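Tips for keeping a small compound store in order

In our laboratory at Plurnska we keep 344 vials of dry compounds, and for many years we lost time because of small mistakes. These habits help us now.

Write the label before you weigh the powder. Use a pencil or a solvent-proof pen, and put the same number on the cap and on the glass.

Let a cold vial stand closed for 30 minutes before you open it. Water from the air goes quickly into the powder.

Dissolve only the amount you need for one month. Divide the DMSO solution into small portions, so you do not freeze and thaw the same tube many times.

Keep one list only. Awuor Mugo found that we had two lists, and compound 123 was in a different box in each of them.

Wipe the bench before weighing and again after it. Change gloves when you move to the next compound.

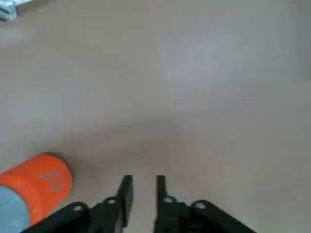 A plain, pale surface with a matte look.

Old samples should be checked by LC-MS before a new assay. In July we threw away a full box from the Odanska set, and I still regret that we did not check it earlier.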